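手持ちグリッパー、2か月目の正直なところ

共有工房の奥の机で続けている手持ちグリッパーの製作、前回の記事から間が空いた。先に書いておくと、私はこの方式をまだ信用していない。

やっていることは単純で、人が両手に1台ずつグリッパーを持ち、物をつかんで置く。その動きを記録してあとでアームに真似させる。設計を公開しているMajdi Majaliさんの説明だと、同じ作業を2000回も録ればそれなりに動くらしい。「それなりに」の中身はどこにも書いていない。こういう数字はたいてい、うまくいった人の机の上の話だと思う。

うちの記録は今のところ464回。題材は石鹸と石鹸置きにした。布や紐よりは楽だろうと思って選んだのだが、石鹸は意外に嫌な相手だ。角が丸く、指先の当たる場所が少しずれると逃げる。真ん中がくびれた形なら挟みやすいはず、という読みも半分しか当たっていない。
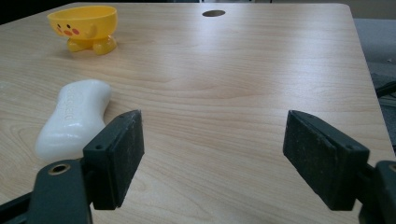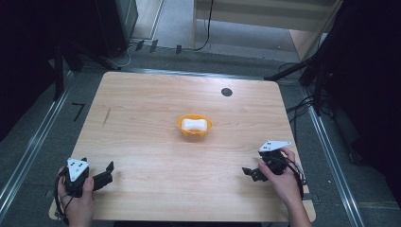

木目の机と白い石鹸。1枚目は低い位置から見た指先まわり、2枚目は両手に構えたところ。

指先のパッドは3回作り直した。材料はPliltskaの黒いやつで、売り文句は「滑らない」。乾いた木片なら確かに滑らない。石鹸だと話が変わるし、粉っぽい汚れがつくと木片でも怪しくなる。毎回拭けばいいと言われたが、毎回拭かないと使えない部品を完成品とは呼びたくない。次はStadodikのシートを貼ってみるつもり。期待はしていない。

もうひとつ気になるのがケーブル。手首のあたりで引っ張られると、自分では普通に動かしているつもりでも、肘をかばった妙な軌道になる。そんな癖まで覚えさせて何になるのか。無線にしろという意見もいただいたけれど、遅延を測らずに乗り換える気はない。

費用は消耗品だけで今月2000円ほど。安いといえば安い。ただ、録り直しにかかった時間を入れるとまるで安くない。石鹸をつまむだけなら素手で済む、と工房の人に言われて返す言葉がなかった。

とりあえず録画は続ける。次回はパッドの貼り替えと、ケーブルを肩側に逃がす留め具の寸法について。留め具は図面を引き直している途中で、穴の位置がまだ決まらない。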